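Small Presses, Long Books

Prevside, the fantasy imprint run from two rooms above a bakery, will publish Kahraman in July. The novel is 955 pages long and took four years to edit. Most larger houses would have split it into two volumes. 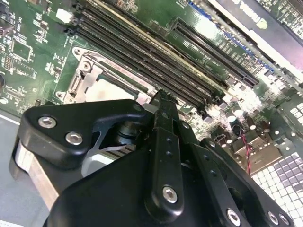
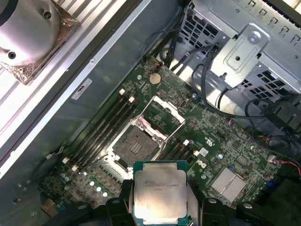
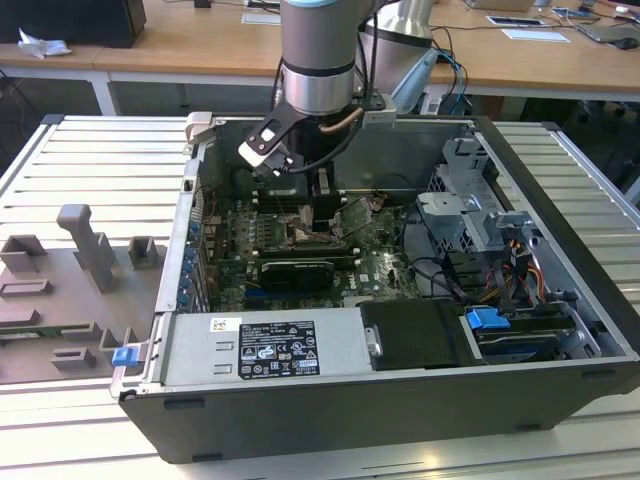
The story follows Jeta, a salt trader's daughter who inherits a debt owed to the river city of Isarik. The opening chapters are slow, and a reader who skips the family history will be lost by the siege. The dialogue is good throughout. The maps are printed at the back, and the ebook links to them from each chapter heading. Preorders for the hardcover opened on 17 December 2025.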